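# The Clillar rainwater tank, with hose and tap

£420, delivered, with the stand and the hose in the price.

I've been selling the Clillar longer than anything else in the yard and I still get a bit giddy when a new batch comes in. It holds 500 litres, it's dark green, and it stands up straight without help, which you'd think would be normal for a tank but I've sent back plenty that didn't. If you've been getting by with one of those little barrels that run dry the minute your beans need a drink, you'll notice the difference in the first warm spell (and you'll probably ring me up to ask why you waited, people do!).

It comes on the Pudwood stand. That's our own stand, made here out of larch, and it lifts the tap high enough to get a proper watering can underneath. I used to sell the tank and the stand separately and everyone bought the tank, went home, and stood it on bricks. Then the bricks sank. So now they go together and I don't have to have that conversation.

## What arrives

- the tank, with its lid and a mesh strainer for leaves
- the Pudwood stand, flat, with screws
- a downpipe connector, in the size you tell me
- the Hopkin brass tap
- the hose, with a fitting at each end

You'll need a drill, a screwdriver and a spirit level. Two people is best for getting the tank up on to the stand. One person can do it empty, I've done it myself, but I wouldn't want my mum to.

## The hose

Most of the grumbles I hear about any water tank are really grumbles about the hose. You've got no mains pressure behind you, only the weight of the water, so a hose that's a bit squashed or a bit twisted drops to a dribble. The one we send is thicker in the wall than the cheap sort and it stays round when you drag it past the corner of a raised bed.
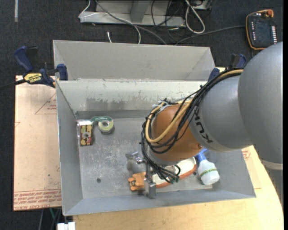
Getting the hose from the tap to the beds is where I'd ask you to slow down a bit. Everyone wants to come off the tap and turn sharp left along the wall, and that's exactly where it kinks. Give it room to come round in its own time, like the tan-yellow one in the photo, going round in a wide U in front of the orange-brown joint. You want a curve like that at the tap and another wherever you change direction. If you're tight for space, ask me for an elbow fitting and I'll pop one in the box.

Clip it to the wall if it's going to live there, but leave the clips a touch slack. Coil it in loops when you put it away, never round your elbow.

## Where to put it

Near a downpipe, obviously, and on something hard. Paving slabs are fine if they're level. Full, it weighs nearly half a tonne, so please don't stand it on decking, and please don't stand it on soil and hope.

A bit of shade is nice for it. The lid fits snugly and keeps the light out, so you shouldn't get much green stuff growing, but tanks in full sun do get a bit whiffy by the end of summer. Rinse it through once a year. I do mine in November, after the last of the leaves, and I open the tap and leave it open till the hard frosts are over.

## Joining two together

You can link a second Clillar with the Ellis kit, a short pipe and a pair of seals that go in near the bottom so both tanks fill and empty at the same level. Put both on the same height of stand or it won't work properly. The kit is extra, and I'll drill the holes here before they go out if you order both tanks at once.

Corey Wihongi has a linked pair behind his polytunnel and waters all his tomatoes off them. He did ask me to mention that you should check the seals are in the right way round before you fill it up. He got very wet feet.

## Guarantee and delivery

The tank is guaranteed for 2 years against splitting, and so is the stand as long as it's on level ground. The tap washers wear out eventually, they're pennies, and I keep a jar of them on the counter.

I deliver these myself in the van, so tell me if your lane's narrow or there's a gate code. Orders usually go out within the fortnight. If you want to look at one first, there's one set up by the yard gate with the hose attached, and you're welcome to have a go with it.

Price last checked 18 June 2018.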